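首页 归档 关于我 留言

阅读时间:6 分钟

**分拣台旁边的新同事**

先说结论:我喜欢它!写这句的时候我刚下班,手上还有洗手液的味道,晚饭都没热,就想先把这几个月的事记下来。

老读者知道我在 Woltitport 的回收车间做了好些年,我们这条线专门处理带残留物的塑料容器,瓶、罐、杯子,什么都有。标签要撕,残渣要倒,盖子和瓶身要分开,然后按材质进不同的筐。听起来简单,做起来很磨人,尤其是撕标签。有的标签一扯就整张下来,有的撕到一半就断,剩下一条死死粘在瓶身上,指甲抠上去又滑又疼。我们班上戴护指的、缠胶布的都有,我自己右手食指的指甲常年是劈的(妈妈每次视频都要念叨)。

六月之前,公司和 Kao 那边谈好了,要在我们车间试一套机械臂,内部代号叫 Skadero。消息出来那天,休息室里气氛很怪。有人说这下好了,不用抠标签了;有人马上接一句,也不用你了。我那天没怎么说话,回家倒是翻来覆去想了半宿。

带我们班的是刘进龙,工牌上印的是 Chin-lung Liu,大家喊他龙哥。他的做法我到现在都很佩服:机械臂还没装好,他就先把我们拉到白板前,让每个人写自己最不想做的一道工序。收上来一看,差不多全是捏着脏罐子翻过来倒过去的那几步。他把单子贴在墙上,跟来安装的人讲,先从这些开始。

于是 Skadero 最早学的就是拿罐子。我以前以为机器拿东西嘛,夹住就行了,看了才知道有多难!透明的塑料罐,它经常看不准边缘在哪里;口大、壁薄的,夹重了会瘪,夹轻了会掉。还有底下存着东西的罐子,重心低,一歪就晃。刚开始那阵子,光是把一个罐子从台上拿起来再放稳,就够我们围着看半天的,放稳了大家还会鼓掌,跟看小孩走路一样。

教它的人就是我们自己,这一点我特别想多写几句。安装组的 Marjatta Hirvonen 中文不太行,但是手势很丰富,她一直强调要看我们平时怎么拿。我这才发现自己手上有那么多说不清的习惯:罐口有螺纹的我会往下捏一点,沾了粉末的我会先斜着拿,避免扬起来。阿珍拿果汁瓶永远是三根手指夹瓶颈,问她为什么,她想了好久说,顺手呀。Marjatta 听完翻译,认认真真地写进了本子里。

我们班一共攒了 576 段示范,我一个人做了 65 段。数字是龙哥统计出来的,他还按人头排了名次贴出来,我排第 3,不服气,前面两位都是上早班的,早班的台子光线好!

那现在工作有什么变化呢?这大概是大家最想问的。

第一个变化是手。我的指甲长回来了,真的。脏罐子的抓取和翻转,机器能接过去一部分,我们主要负责看和补。遇到它犹豫的、抓歪的,我们伸手帮一把,再在屏幕上点一下原因。标签它还是弄不好,撕断了剩下半截的那种尤其不行,所以撕标签的活还在人手里,不过量少了,可以慢慢来。

第二个变化是说话。以前线上太赶,一个班下来跟旁边的人讲不了几句。现在有间隙了,大家会讨论它为什么又对着某个杯子发呆。讨论着讨论着就吵起来,阿珍坚持说它怕反光,老郑说是杯子上的竖纹把它搞糊涂了,两个人打赌一杯豆浆,到今天也没分出胜负。

第三个变化没那么轻松。原来的夜班并掉了,夜班的 6 个人,有转去打包的,有去 Grikstead 分厂的,也有一个大姐干脆不做了。公司给了选择,也给了培训,可是对五十多岁的人来说,要重新学看屏幕、学点参数,心里那道坎很高。大姐走的那天跟我说,她不怪机器,就是觉得自己二十年的手艺忽然被拆成一段一段的,有点不认得了。这句话我记了很久。我写得再兴奋,也不想把这一段跳过去。

后来我把大姐的话转给了龙哥,他去争取了一件事:示范记录里要写上示范人的名字。公司同意了。所以现在打开系统,抓大口罐那一组动作下面,还能看到她的名字排在最前面。我给她发了消息,她回了一串大拇指,然后问我食堂的红烧肉有没有涨价(涨了)。

再说点琐碎的。想转到这类岗位的朋友,常有人私信问我要不要会编程,我的经验是不用,至少我们这里不用。比较有用的是耐心,还有愿意把自己的动作讲出来。我现在会在家里练习描述怎么拧瓶盖,我先生觉得我疯了。还有就是鞋子要穿好一点,站着看机器比自己动手更累腰,这点我完全没料到。

下个月他们要换一种新的夹爪指尖,据说软一些,对薄壁的罐子友好。我已经跟龙哥报名要第一批试!另外我们提了意见,希望把台面上待处理的瓶子和正在做的罐子隔开一点,现在挨得太近,旁边放着饮料瓶的时候,人和机器都容易碰到。Marjatta 说会改,还画了张草图,画得像一只螃蟹,大家传着看了一圈。

至于那杯豆浆的赌局,阿珍提议等新指尖装上以后重新比过,输的人请全班。老郑答应得很快,我怀疑他已经偷偷试过了。有结果我再来更新。

联系我:请用留言页 | © 版权归本人所有,转载请先留言 | 返回顶部

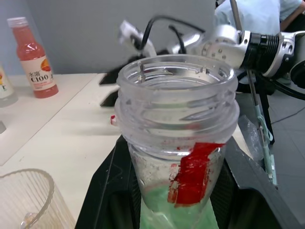
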